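Findier Relief Blanket, 2-pack carton
Supplied by Stolley
Category: Camp and Shelter Supplies / Bedding
Minimum order: 4 cartons

The maker calls this "the blanket displaced families ask for." We have never seen a survey behind that line, and we asked twice. What we can say is that it is a plain fleece blanket, it packs small, and aid groups buying for refugee reception centers keep ordering it.
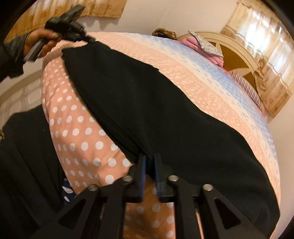 Findier also says the blanket holds up to camp laundry. Maybe. The test sheet we got in February covers home machines at low heat, and a shared camp laundry is a rougher place. Plan on replacing some of them after one winter, whatever the brochure says.

The "all-season" label is another one to take with salt. In a tent with no heater, one layer is not enough for a child. Order two per person or pair it with the Curkis ground mat — sold separately, and priced higher than we think it should be.

Specifications
Packed weight per blanket: 1080 g
Blankets per carton: 2
Cartons per pallet: ask, the number has changed
Fire rating: claimed by the maker, certificate on request
Logo printing: available on orders above 3000 blankets

A word on logo printing. Donors like it. People who have to sleep under a donor's name for a year may not, and some host governments object to it at the border. Leave it off unless your funding agreement says otherwise. 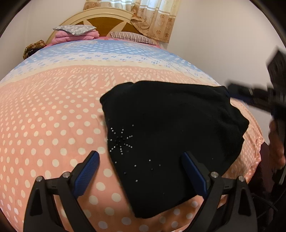
Agbayani wrote to us that the blankets were fine but the paperwork was not: the customs form listed them as "household textiles," so the relief exemption was refused and the load sat at the port. Check the wording on your invoice before it ships. Stolley will correct it if you ask, and so far only if you ask.

Returns: unopened cartons only. Freight is not refunded.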